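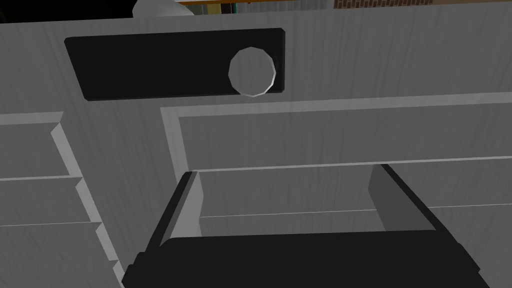
Night guards are now made in house at Munlow Dental. Until August we sent every impression to an outside lab, and patients waited 20 days for the finished guard. The wait is now 8 days. You will go home with a vented case, and it needs a regular spot out of reach of pets. A closed cabinet works well, and one in light gray with a round white knob like this is as good as any. Keep the guard away from radiators and sunny windows, where it can warp.

The first visit is a scan and a bite check with Dr. Mebrat Dinsa. The second is the fitting. Please bring your old guard to both if you have one – the wear marks on it help us set the thickness.

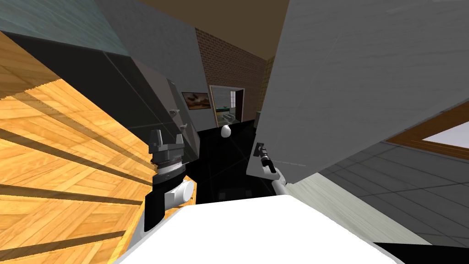 Brick wall and open doorway to the next room

Rinse the guard in cool water every morning and brush it with a soft brush and plain dish soap. Toothpaste scratches the surface. Let it air dry before you close the case.

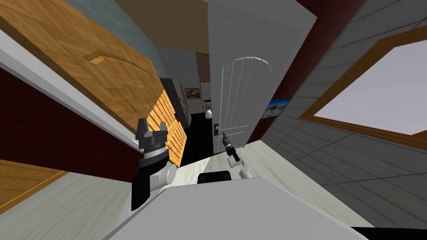
Image: Kieran Foley

Some jaw tightness is common for the first 3 nights. If it goes on longer, or one tooth feels as though it hits first, call the desk and ask for Casimiro Bustamante. He books the adjustments, and there is no charge for them in the first year.
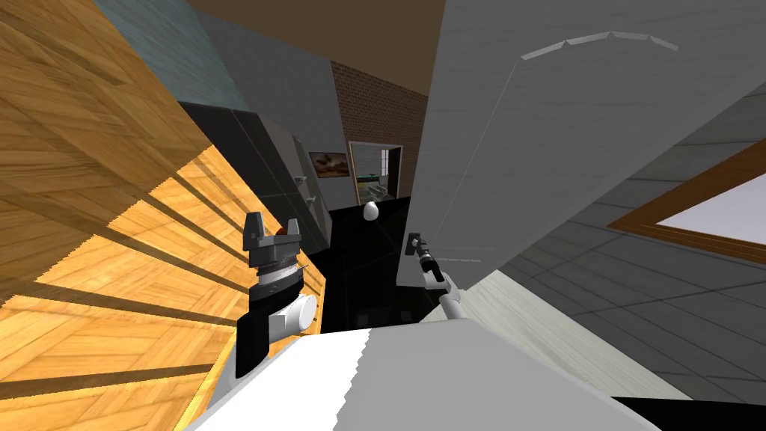 Karla Cervantes

Not every plan covers a night guard. Ask us for a written estimate before the scan, and we can send it to your insurer with the bite check notes. Guards ordered through our old lab can still be adjusted here.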